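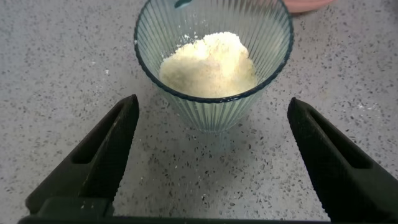 Chapter 6
Measuring Dry Ingredients

After reading this chapter, you should be able to explain the difference between weight and volume, measure a dry ingredient by both methods, and adjust a recipe when the yield changes.

Key terms: volume, mass, tare, packing, sifting, yield, scaling

In Chapter 5 you worked with liquids. A liquid takes the shape of its container and leaves no gaps, so a measuring jug gives nearly the same result each time. Dry ingredients behave differently. A powder is made of many small grains with air between them, and the amount of air changes with handling. Flour that has been sitting at the bottom of a bag is packed tightly. The same flour spooned into a glass stands in a heap and takes up more room, even though its weight has not changed.

This matters most in baking. A soup with a little extra barley is still soup. A cake with too much flour is dry and may crack on top.

6.1 Volume and Weight

Volume is the space an ingredient fills. Home recipes in the United States usually give volume in cups, tablespoons and teaspoons. Weight is given in ounces or grams. Bakeries and school kitchens work mostly in grams, and the recipes in this book give grams first.

A drinking glass is not a measuring cup. Glasses vary in size, and many are wider at the top than at the base, so a glass that looks half full by height holds less than half of what it can hold. Use a marked cup or a scale for every recipe in this chapter.

The kitchen at Warwood tested this with a single bag of flour. Students filled the same cup by scooping straight from the bag and then by spooning the flour in and leveling it with a knife. The heaviest scooped cup weighed 34 grams more than the lightest spooned cup. In a recipe calling for several cups, a difference of that size changes the dough.

6.2 Using a Scale

Place the scale on a flat, dry counter. Set the empty bowl on it and press the tare button. The display should return to zero. Add the ingredient slowly until the display shows the amount you need. To add a second ingredient to the same bowl, press tare again.

Check the limit of your scale before you begin. The Oltmanns scale used in the practice exercises reads up to 3000 grams, and that includes the bowl. Very small amounts, such as a pinch of salt or a quarter teaspoon of yeast, are better measured with spoons.

6.3 Sifting

Read the recipe closely. "200 grams flour, sifted" and "200 grams sifted flour" give the same amount by weight. By volume they do not. "One cup sifted flour" means to sift first and then measure. "One cup flour, sifted" means to measure first.

Before You Read

Write down the dry ingredients in a recipe you make at home. Mark each one that is measured by volume. Keep the list with your notes, as you will convert it to grams at the end of Section 6.4, using the table of ingredient weights in Appendix B.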